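Clurneck Community Hall – kitchen and store room walk-through
Inspected Dec 10, 2024, ahead of the summer bookings. Previous walk-through: July.

1. Exits and paths
Back door opens fully: Yes
Exit sign lit: Yes
Path to back door clear: No
Comment: Stacked chairs again. The July sheet says "resolved". I'd like to know what that word meant, as the stack is in the same corner and just as high. Move them to the store room and tape the floor.

2. Fire gear
Extinguisher tag in date: Yes
Fire blanket within reach of stove: No
Comment: The blanket hangs behind the pantry door, which swings towards the stove. Fine on paper. Refit it on the wall beside the light switch, 300 mm clear of the door frame.

3. Hot water and power
Urn cord and plug sound: Yes
Power boards off the floor: No
Hot tap at kitchen sink: 70 degrees
Comment: The Wadik mixing valve was sold to us as the cure for scalding water. The reading says otherwise. I don't accept "it needs time to settle" five months after it went in. Get the plumber back from Jukbridge and have him test it while we watch. Warning sign over the sink until then.

4. Floors
Non-slip mat at sink: Yes, curling at one end
Lino joins flat: Mostly
Comment: The quote to relay the kitchen floor came in at $587, and I doubt that covers lifting the old glue. Ask for it in writing before anyone signs. The curled mat should go in the bin now. Weighing it down with a tin of paint, as was suggested, just makes a second thing to trip on.

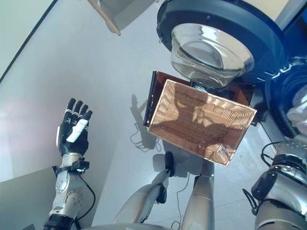 Breakages are the other half of the floor problem. The incident book shows 11 entries for dropped glass or china since July, and I suspect the real figure is higher, going by what I swept out from under the bench. Keep a dustpan in the kitchen itself. The one in the foyer cupboard is no use when the foyer is locked.

5. Storage
Heavy items below shoulder height: No
Shelves fixed to wall: Two of three
Cleaning products kept away from food: Yes
Comment: The Esteban shelving has a load label, but it's the maker's figure for a unit bolted at the top – ours isn't. Treat the third unit as unsafe until it's bolted. Platters to the bottom shelf.

6. First aid
Kit present and sealed: Seal broken
Burn dressings: None
Comment: Somebody ticked this in July without opening the lid. Restock, reseal, and write the date on the seal.

Result: Not passed. Items 1, 2, 3 and 5 to be fixed before the next booking. I'll be checking each one in person, so please don't send me a ticked sheet.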